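Bench notebook, garment cell
6th March

Fingertip comparison, day two. Left arm and right arm now both on the Stokow fingers after yesterday's mixed setup (Stokow left, Brurklow right), which taught us mainly that I can't remember which side is which after lunch.

Carried over from Simone's page: the Brurklow pads grab well on a flat hem and then won't let go. She wiped them down with alcohol and got a clean release for 15 picks, then they went tacky again. Fahad says this is the pads breaking in. I say it's the pads being bad. We have agreed to write down both.

Stokow fingers, as delivered: the tips are too thick to get under a single layer on wood. They skate. Turned the closing force down from 1,000 to whatever the slider does when you nudge it one notch (the display says 1,000 either way, thank you, Fragkou) and the skating got a bit better. Filed the tip edge by hand on the spare pair. Ugly, but it slides under a T-shirt hem most of the time. Nikola to print a proper version with that angle once the printer stops eating itself.

Controller: Fragkou box on both arms, firmware unchanged. The left arm still lags the right by enough to feel it in your wrists when teleoperating. Margaux thinks it's the filter setting. Swapped the two boxes and the lag stayed with the left arm, so it isn't the box. Swapped the cables and it still stayed. Did not swap the arms because it was four o'clock and I have a spine.

Head camera: exposure is too long for anything that moves. Chest prints smear whenever a shirt is lifted, and the detector then decides the shirt is two shirts. Shortened it once, everything went dim, put it back. Need more light over the table before touching this again. Harvey has a lamp he isn't using. Harvey doesn't know this yet.

Log counter stood at 2,557 grasps at the end of the session. The plan said 3,000 by tonight. The plan was written in October by someone who had not yet met a sweatshirt.

Notes on garments: black on a dark shadow is the worst case for finding an edge, no surprise. A bit of contrasting trim helps a lot. Red is fine. Anything with a big rubbery print is easier to grip on the print and harder to fold afterward, it springs back open. Keep one of those in the set on purpose.

Cables: the gripper leads need a clip. With both arms low there's a loop hanging off each one, and the right loop caught a sleeve twice before I started steering around it. Steering around it is now in the demonstrations, so the policy will presumably learn to respect a cable that we are about to tie down.

To do
- cable clips, both sides
- filed tips on the left, stock on the right, same shirts, same order
- ask Lurnasthorpe for the thinner pads again - third time
- filter setting, with Margaux in the room
- lamp
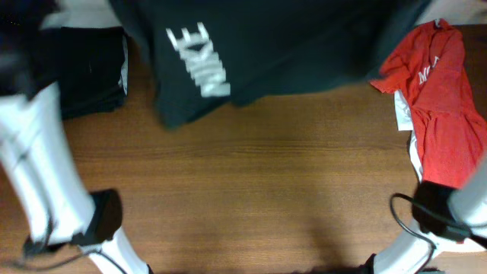 Fahad wants to run the towels first tomorrow. Towels make every gripper look good, so I've put them last, after the shirts and after he goes home. If the filed tips beat the stock ones by a decent margin we stop buying Brurklow pads and I get to be insufferable until the weekend. If they don't, Simone has the spare set in her drawer and this page can be torn out.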